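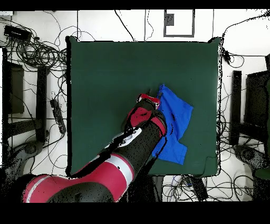 2. Start with the crumple (slide two)

Leave this one up for a good minute before saying anything. People always look for the trick and there isn't one, it's a blue cloth on a green mat and it wants folding.

Right, so what I say here is: hands up if you folded something this morning. Then hands up if you could tell me how you did it. The second lot of hands is always much smaller (at Flitska it was three, and one of those was Jae-hoon Lim, who was only waving at me).

Point out the corner at the upper left. When a cloth is all wrinkled up like this I look for a corner that's pointing away from the rest, because a corner tells you where two edges begin. Then point to the lower edge, where it's folded over into a flap. If you smooth a cloth down without opening the flap first, you press a crease into it and you'll be fighting that crease for the rest of the job!

Say something about the mat. I love a plain dark mat for this. Bright cloth on dark green, you can see every edge from the back of the hall, and at home it means you can see whether you've got your sides straight. Itzel swears by a bath towel laid on the table instead, which is fine too, but don't use one that's the same colour as your washing. I did that for the whole of January and drove myself mad.

3. The fold itself (do it live, don't read this out)

Cloth from the bag, drop it on the table, let it land however it lands. No cheating and straightening it first.

Find a corner. Follow the edge along with the other hand until you get to the next corner. Lift both, give it one shake, lay it down away from you.

Flatten from the middle outwards with the side of your hand — slowly, this is where I always rush.

Long sides together. Then short sides together. Then once more if it's going in a drawer.

If it goes wrong, leave it wrong and start again in front of them. It went wrong at Prorkach and Ga-eun said it was the best bit of the evening, so there we are.

4. The Pokuvitz cupboard story

Keep this short, it grew last time. We took on the linen cupboard at Pokuvitz thinking it would be an afternoon. Bok-nam Yang wrote everything down in a notebook and the final total was 2,513 pieces, napkins mostly, and 17 of them were the same tea towel with the same scorch mark. Pause for the laugh. If it doesn't come, carry on to the shelf heights.

Shelf heights: napkins at eye level, tablecloths at the waist where you can get both arms under them, anything you only want at Christmas up top.

Don't get drawn into ironing. Somebody will ask. Say we can talk about it over tea.

5. Hand over to the tables

Every table has a mat and a cloth. Ask them to crumple the cloth for their neighbour and swap, which gets people chatting straight away. Si-woo has the spare cloths and the bell. Ten minutes, then one more go with their eyes shut if the mood's good.

Put slide two back up while they're at it. Check the clicker has gone back properly, it skipped to the thank-you slide at Chin and half the room got their coats.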